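Home Build Guide Parts Gloves Troubleshooting Forum

Section 4. Fitting and checking the marker gloves

By now you should have the base unit built, the cables run, and the Ilto software installed on whatever computer you plan to keep near the bench. If any of that is still half done, please go back and finish it first, and don't feel bad about it. Most people who build the Rostbridge kit at home or in a shared shop take a weekend or two to get this far, and the gloves will wait for you.

The gloves are how you teach the robot. Each one carries a printed cube on the back of the hand, and the head camera reads the patterns on the cube to work out where your hand is and which way it is turned. Everything in this section comes down to keeping those cubes firmly in place and easy for the camera to see.

What you need

The left and right gloves, both marker cubes, the four short screws from the Fernico hardware bag, a small Phillips screwdriver, a soft dry cloth, and a bench or table with a bit of elbow room.

Putting the cubes on

1. Lay both gloves palm down with the fingers pointing away from you. The left cube and the right cube have different patterns, and the letter on the underside tells you which is which. Check it twice. I mixed mine up on my first build and spent a whole evening wondering why the robot kept reaching the wrong way!

2. Set the cube onto the mounting plate so that the small notch faces the wrist. It should drop into place without forcing.

3. Start both screws by hand and then tighten them a little at a time, going back and forth between the two. Stop when they are snug. The plate is printed plastic and will crack if you lean on it.

4. Wiggle the cube gently with a fingertip. If it moves at all, take it off, clean out the mounting plate and try again.

5. Do the same with the other glove.

CAUTION: Switch off the arm at the power strip before you put on or take off the gloves. Pausing it in the software is not enough.

Wearing the gloves

6. Take off rings and watches. Long sleeves are fine as long as the cuff stays below the cube and doesn't ride up over it when you stretch forward.

7. Pull the gloves on and fasten the wrist straps. The cube should sit in the middle of the back of the hand. If it slides toward the thumb, the glove is too big and you'll want the smaller size.

8. Put on the head camera and adjust the band until it stays put when you look down at your hands and back up again.

Checking that both cubes are seen

9. Start Ilto, choose Gloves, and then choose Live Check. Two colored outlines will come up, one for each hand.

10. Hold your hands out over the bench, backs up, and turn them slowly from side to side. Each outline should follow its cube smoothly. The score beside each one should settle at 87 or higher. A lower score usually means glare, so try moving a lamp before you start taking things apart.

11. Now reach for something with a good solid edge, one that asks you to use both hands together. A flat box or a piece of equipment on the bench does nicely. Take hold of the near edge and keep still while you count slowly to 22, and have a friend watch the screen if you have one handy.
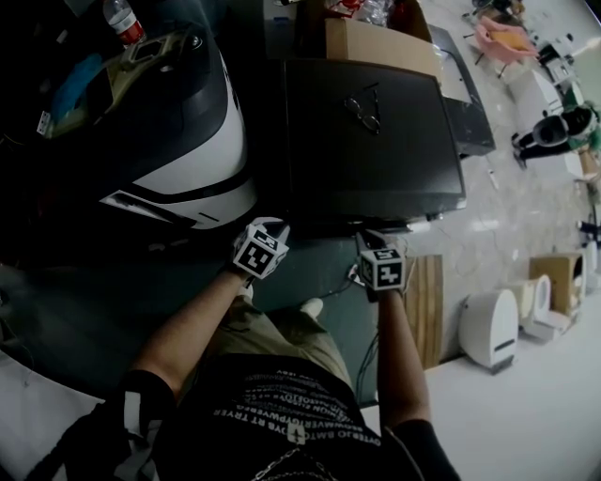

Fig. 4-2. Two-handed check at the front edge, a marker cube on the back of each glove.

12. If one outline drops away during the hold, bring that wrist down a little so the top of the cube tips toward the camera, and repeat the check.

13. When both hands hold steady, choose Save. Ilto keeps the result with your user profile, so each person who shares the kit should run the check under their own name.

NOTE: Scuffed cubes read poorly. Wipe them with the dry cloth and keep solvents well away from the printing. If a pattern has worn through, print a fresh sheet from the Parts page at full size. The "fit to page" setting will shrink it and throw off every distance the camera works out.

NOTE: The Gunnlaugsson mounting plate, which some builders like because it sits lower on the hand, takes longer screws than the ones in the hardware bag. Halfdan Lund posted his measurements for it on the forum in April, along with a drawing you can print.

Leave the gloves on for the next section if you have the time, as you will be recording your first short movement with them. Otherwise switch off the arm, hang the gloves up by the wrist straps with the cubes facing out, and go on to Section 5 when you're ready.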